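Chapter 9
Water in Wood

Contents of this chapter
9.1 Why moisture matters
9.2 Where the water is held
9.3 Moisture content and how it is stated
9.4 Equilibrium with the air
9.5 Shrinkage and swelling
9.6 Drying stresses
9.7 Measuring moisture in practice
Review problems

Before you start
You should be able to work with percentages and read a simple line graph. The cell structure of softwoods and hardwoods was covered in Chapter 2, and the terms lumen, cell wall, ray, earlywood and latewood are used here without being defined again. Problems marked with a star need the tables in the appendix.

9.1 Why moisture matters

A living tree is full of water. The water carries minerals from the roots to the crown, and it fills much of the space inside the cells of the sapwood. When the tree is felled, the supply stops and the wood begins to lose water to the air. The loss is fast at the ends of the log, slower through the sides where the bark has been removed, and very slow through intact bark.

Nearly every property that a builder or furniture maker cares about changes as the water leaves. Dry wood is lighter than wet wood of the same species. It is stronger and stiffer, it holds glue and paint better, and it resists the fungi that cause decay. It is also a better electrical insulator and a better thermal insulator. Against these gains must be set the changes in size and shape that come with drying. A board sawn straight and flat from a green log may be cupped, bowed or twisted by the time it is dry, and a joint cut at the wrong moisture content will open or bind in service.

The mill at Wadton, whose drying records are used in several problems at the end of the chapter, cuts mostly oak and ash in plank form. Its yard is open on the west side and sheltered on the east. The difference in air movement between the two sides is large enough to show in the records, and students should keep it in mind when comparing one stack with another.

9.2 Where the water is held

Water is present in wood in two main forms.

Free water is liquid water in the cell cavities. It is held only weakly, by capillary forces, and behaves much like water in a bundle of very fine tubes. Removing it makes the wood lighter but has little direct effect on strength or on the size of the board.

Bound water is held within the cell walls. The walls are made largely of cellulose, hemicellulose and lignin, and the first two of these carry many sites to which water molecules attach by hydrogen bonding. Bound water takes up room between the long chains of the wall. As it leaves, the chains move closer together and the wall becomes thinner and stiffer.

During drying from the green state, the free water in any given cell leaves first. The point at which the cavities hold no liquid but the walls are still full is called the fiber saturation point. It varies among species and depends to some extent on the method used to find it. In a real board there is no single moment at which the whole piece reaches fiber saturation. The outer layers pass the point early, while the core may still hold free water for weeks or months.

Some species have chambers or deposits in their cells that slow the movement of free water. In the heartwood of white oak the large vessels are commonly blocked by tyloses. These blockages make the wood useful for barrels and slow to dry. Red oak heartwood has few tyloses, and air can often be blown through a short length of it along the grain.

9.3 Moisture content and how it is stated

Moisture content is the mass of water in a piece of wood divided by the mass of the same piece when oven-dry, written as a percentage:

MC = (wet mass - oven-dry mass) / oven-dry mass x 100

The divisor is the dry mass, and for this reason moisture content can be greater than 100 percent. Green sapwood of many softwoods contains more water by mass than wood substance. In the paper and fuel trades the wet mass is often used as the divisor instead. The two methods give different values for the same piece, and a figure quoted without its basis should be checked before it is used.

Worked example. A sample cut from an ash board has a mass of 99 g. After drying in an oven to constant mass it has a mass of 90 g. The mass of water removed is 9 g, and the moisture content is

9 / 90 x 100 = 10 percent.

On the wet basis the same sample would be stated as 9 / 99 x 100, or 9.1 percent.

"Constant mass" means that the sample has been weighed, returned to the oven, and weighed again without a significant change. A single weighing after a fixed time is not sufficient for dense species or thick samples. Resinous woods present a further difficulty: some of the volatile material leaves with the water, and the result is slightly high.

Note on sampling. Sections for the oven test should be cut well in from the end of the board. The ends dry ahead of the rest and do not represent it. Cut the section across the full width, remove loose splinters, and weigh without delay. If weighing must wait, seal the section in a plastic bag with as little air as possible.

9.4 Equilibrium with the air

Wood exchanges water vapor with the air until the two are in balance. The moisture content at which a piece neither gains nor loses water is its equilibrium moisture content, abbreviated EMC. It depends mainly on relative humidity and to a smaller degree on temperature. At a fixed temperature, EMC rises with relative humidity along an S-shaped curve that is steep at both ends and flatter in the middle. At a fixed relative humidity, it falls slowly as temperature rises.

The curve obtained while wood is losing water lies above the curve obtained while it is gaining water. The gap is called hysteresis. Its practical effect is that two boards stored in the same room may settle at slightly different moisture contents, one having been dried down to the room condition and the other having been overdried and then allowed to recover.

Indoor conditions in heated buildings change with the season. Winter air is dry once it has been warmed, and EMC is low. In summer, unless the air is cooled and dried, EMC is higher. Thin pieces follow these changes closely. Thick pieces lag behind, and a heavy tabletop may never reach either extreme. Finishes slow the exchange but do not stop it.

Table 9.1 in the appendix lists EMC values at a range of temperatures and relative humidities. The storage rooms described in the problems are named Kinnear and Sivel. Kinnear is heated and has a steady humidity. Sivel is unheated and follows the weather, with its highest readings in October.
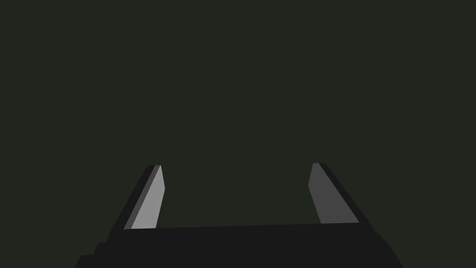 9.5 Shrinkage and swelling

Below the fiber saturation point, wood shrinks as it loses bound water and swells as it gains it. For most design work the relation may be treated as a straight line between fiber saturation and the oven-dry state.

The amount of movement depends on direction. Shrinkage is greatest along the growth rings (tangential), less across them (radial), and very small along the grain (longitudinal). In many species tangential shrinkage is close to twice radial shrinkage. The difference accounts for most cupping in flat-sawn boards and for the radial cracks that form in a round post as it dries. Quarter-sawn boards, whose wide faces lie close to the radial direction, move less in width and tend to stay flatter.

Longitudinal movement can normally be neglected, with exceptions. Juvenile wood near the pith and reaction wood from leaning stems both shrink along the grain by larger amounts, and a board containing such wood on one edge only is likely to crook.

To estimate the change in width of a board:

1. Find the starting and final moisture contents. If either is above fiber saturation, use the fiber saturation value in its place.
2. Look up the shrinkage coefficient for the species and direction.
3. Multiply the width by the coefficient and by the change in moisture content.

The Mollimari floor, treated in full in Section 9.6, was laid in flat-sawn strips at too high a moisture content. Readers may wish to attempt the width calculation for a single strip before going on. The coefficients needed are in the appendix, and the final moisture content should be taken as that of the Kinnear room.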